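Ramano Robotics Club: Recording a Shelf Task

Students work in pairs, using one hand-held gripper in each hand at the desk and shelves.
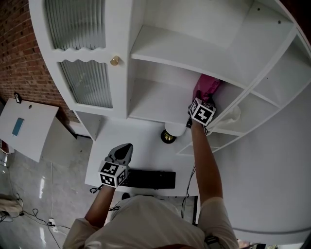

Before recording

Check that the marker cube on each gripper is clean and firmly attached. Run each cable back along the forearm. Confirm that 4 GB or more is free on the recorder.

Recording

1. Hold both grippers still, then start the recording.
2. Grasp one item on the shelf and move it to the desk.
3. Return the item and stop the recording.

Save each attempt in the Plukix folder under your team number. Team 76 should use the second folder.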